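# Kamcombe Shared Phone Box

The Kamcombe is a lockable tabletop box for couples who want their phones out of reach in the evening. It holds 2 handsets side by side, each in its own felt-lined slot, and the lid stays shut until the timer runs out. Set it for any period up to 11 hours.

Incoming calls still ring through the lid. Messages and social media alerts are muffled, so most people won't hear them from the next room.
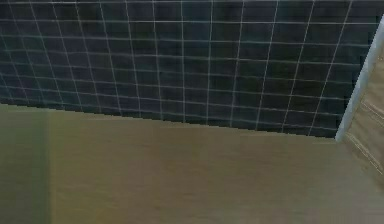 The timer can be stopped early, but only if both partners enter their codes. Ruth Hulme, a relationship counselor, suggested that feature after clients told her one person usually gave in first. The box also keeps a count of early openings – you can switch this off in the menu.

- Weight: 244 g without phones
- Power: 2 AAA batteries (not included)
- Colors: gray or sand
- Fits phones in slim cases

Charging cables can't be used with the lid closed. A version with a cable port is due in March.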